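Bench Notes: Looking After the Hand Grippers

If you've been down to the Fovthorpe bench lately, you know how much work the two-finger hand grippers get through. Board books, boxes, baskets, you name it! Emilian Bratu and I spent most of Wednesday on upkeep, and I came away liking these little tools even more than before. They're simple, they're tough, and almost everything on them can be fixed with one small screwdriver.

Start with the pads

The finger pads are the part that touches everything, so they go first. Open the fingers all the way, set the tool down on the table and look along the top edge of each pad with a lamp held low. You're hunting for a seam that has started to lift or a corner that's gone fuzzy. A pad can look fine face-on and still be coming apart along the edge -- I missed one that way myself in September. If the covering is lifting, swap the pad. Glue only buys you a day or two and it leaves a ridge.

Two screws hold each pad. Back them out evenly, seat the new pad flat, then snug them up by hand. Please log the swap on sheet 3849 so Ebenezer Nartey can keep the Premuvo parts drawer stocked.

Then the pivots

Work the fingers open and shut 8 times and feel for grit at the brass-colored rings. Wipe, don't oil!

Finish with a real grip

We like a thick board book for this. It's stiff, it's got some weight, and it shows you right away if one finger is pushing harder than the other. 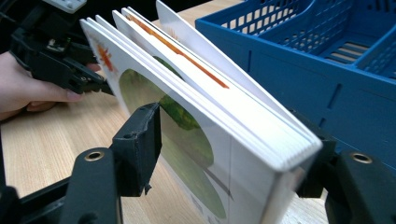
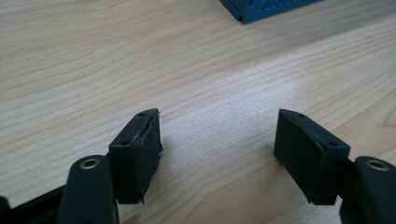

The left pad in the second picture has the kind of torn upper edge to look for; compare it with the right one.

Next up at the bench

Emilian is putting together a spare set of fingers for the Grolden cell, and he'd love company. Bring your own screwdriver if you have a favorite -- ours tend to wander.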